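Hi Emiliano, and hello to everyone at Marico who gets these forwarded!

So, where are we with the Jikum kit. We're two months into the review and I've now been through every section of the manual, which is more than I can say for most things I've bought. The price is still 2891 for the full package with software and mounts, and Visitación has asked Cantero whether the 90 day return window can be stretched a bit. No reply yet.

Most of my time went on the tabletop tasks with both arms. I picked a cup and tulips because the stuff we'd really want handled (vases, stems, awkward tall things) looks a lot like that.

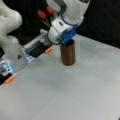
Two-arm setup at the cup, with the left gripper open

I like the fingertips a lot. They're small, they're orange, and you can find them from across the bench when you're tired. The software I like less — saving a position takes 7 clicks and I've complained to Cantero about it over 2 calls now. Iara thinks she can write us a shortcut, bless her.

Stems are the next big job. Picking up something thin from a flat surface is what I'd want this kit for, so I'm giving it most of December's leftover hours. 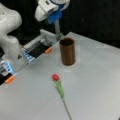

Tulip flat on the table, brown cup standing behind it

Still to do: the safety paperwork (Hugo has the draft), a quote for spare finger pads, and a call with Gistadent, who have had the same kit for over a year and must have opinions. I'd hold off on the second payment until I've talked to them.

Mio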